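Lundi 26 octobre 2026

J'ai repris le travail chez Sollo en mars, après un congé, et je n'ai pas retrouvé le même atelier. Le bâtiment de Dristville était pareil, la machine à café aussi. Mais à l'emballage, là où je travaille depuis mes débuts, la moitié des postes avait été déplacée pour laisser passer un convoyeur, et au bout du convoyeur il y avait un bras Moveck derrière une barrière jaune. Plusieurs lecteurs m'ont demandé d'en parler. Je le fais maintenant, parce que j'ai eu le temps de me faire un avis, et qu'il a changé en route.

Pour ceux qui ne connaissent pas : nous préparons des commandes de petites pièces, surtout des accessoires de salle de bains. Crochets, bouchons, joints, flacons vides. Le client commande, quelqu'un va chercher, quelqu'un emballe, quelqu'un contrôle. J'étais à l'emballage, puis au contrôle, puis un peu aux deux selon les absences.

Le bras fait les cartons simples. Un seul type d'article, une seule taille de boîte, toujours la même étiquette. Il le fait moins vite que moi quand je suis en forme, et plus vite que moi après quatre heures debout. Il ne s'arrête pas pour parler, ce qui plaît à la direction et rend l'allée assez triste le matin. Les cartons mélangés nous reviennent, et ce sont les plus pénibles. On ne fait plus jamais dix boîtes faciles d'affilée pour se reposer la tête. Cela, je ne l'avais pas vu venir, et je pense que les gens qui ont fait le plan non plus.

Au début, il y a eu une réunion avec Girish Dubey, qui dirige l'exploitation. Il a promis qu'il n'y aurait pas de licenciement lié au bras. À ce jour c'est vrai. Deux collègues sont partis et n'ont pas été remplacés, mais ils seraient partis de toute façon, l'un à la retraite et l'autre pour suivre sa compagne. Chacun compte ça comme il veut. Dans mon équipe, nous étions six et nous sommes quatre.

L'autre changement, c'est la salle du fond. C'est là qu'on prépare la suite, le projet Sun, qui doit apprendre aux machines à prendre les articles que le bras actuel ne sait pas saisir. On n'y programme pas grand-chose à la main. On prend une pince, on la tient soi-même, et on fait le geste. La pince enregistre ce qu'elle voit pendant qu'on travaille, et ces enregistrements servent ensuite à l'entraînement. On m'a proposé d'y passer trois demi-journées par semaine, j'ai dit oui surtout pour m'asseoir de temps en temps. Mauvais calcul, on y est debout aussi.

J'y ai appris des choses sur mon propre métier. Quand on attrape un joint avec les doigts, on le fait rouler un peu contre le pouce pour le retourner. Je l'ai fait pendant des années sans le savoir. Avec une pince, impossible. Il faut arriver dans le bon sens dès le départ, poser l'objet, le reprendre autrement. Les premiers jours, j'avais l'impression de travailler avec des moufles. Le poignet fatigue avant le reste, et le mien est resté raide deux semaines.

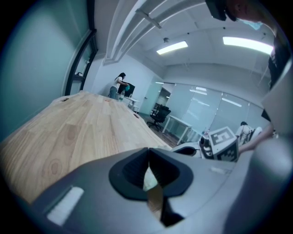

Seraina Hämmerli, qui suit les séances pour le projet, m'a demandé de ralentir. Elle voulait des gestes nets, sans hésitation, mais pas pressés. C'est une consigne bizarre quand on a passé des années à entendre l'inverse. Au contrôle, j'ai toujours été noté sur la cadence. Dans la salle du fond, un essai bâclé est jeté et on recommence, sans que personne ne soupire. J'ai mis du temps à m'y faire.

Elle nous a aussi demandé de ne pas corriger nos ratés en douce avec l'autre main. Si l'objet tombe, il tombe, on le note et on reprend. Les anciens ont du mal avec ça – moi le premier. Le réflexe de rattraper est plus fort que la consigne.

La question de l'argent est venue vite. Au départ, les heures dans la salle du fond étaient payées comme les heures d'atelier, sans rien de plus. Nous avons fait remarquer que ce qu'on nous demandait, c'était de fournir notre savoir-faire, et qu'il resterait dans la machine après notre départ. Girish a répondu que c'était de la formation, donc du temps de travail normal. Nous avons répondu que la formation, d'habitude, c'est nous qui la recevons. Il a fallu plusieurs échanges, parfois secs. Nous avons obtenu une petite prime par demi-journée et le droit de refuser une séance sans se justifier. Pour la durée de conservation des enregistrements, j'attends toujours un papier signé. On m'a dit que c'était en cours.

Je n'ai pas peur de la machine comme je le pensais. Je la connais trop bien maintenant. Je sais qu'elle rate les sachets transparents et qu'elle s'arrête quand un carton arrive de travers, et je sais qui on appelle dans ce cas. Ce qui m'inquiète concerne plutôt les nouveaux. Quand j'ai commencé, on me mettait sur les boîtes faciles pendant un mois, à côté de quelqu'un d'expérience, et j'apprenais en regardant. Ces boîtes-là sont parties au bras. Un débutant arrive directement sur les commandes mélangées, il se trompe, il se fait reprendre, et il s'en va. C'est arrivé cet été avec un jeune qui avait pourtant l'œil. J'en ai parlé à Girish. Il a noté quelque chose dans son cahier.

Il y a du bon quand même. Je porte moins. Les palettes du fond de l'allée, celles qui me cassaient le dos, passent par le convoyeur, et je dors mieux. Les fins de journée sont plus calmes. Et je parle avec des gens d'autres services que je croisais avant seulement au parking. Dans la salle du fond, il y en a de la comptabilité qui viennent faire des séances, et ils sont très surpris de la difficulté de poser un bouchon droit dans un bac. Je ne vais pas faire semblant que ça ne me fait pas plaisir.

Pour répondre à ceux qui m'ont écrit parce que la même chose se prépare chez eux : demandez par écrit ce que deviennent les tâches faciles et qui hérite des autres. Demandez aussi combien de temps on garde ce que vous enregistrez. Et demandez à essayer le matériel avant de donner votre accord, une vraie demi-journée avec vos propres articles.

La prochaine série de séances commence la semaine prochaine, avec les flacons. J'ai demandé à ne pas avoir celles du matin. Je vous dirai si le papier signé est arrivé entre-temps.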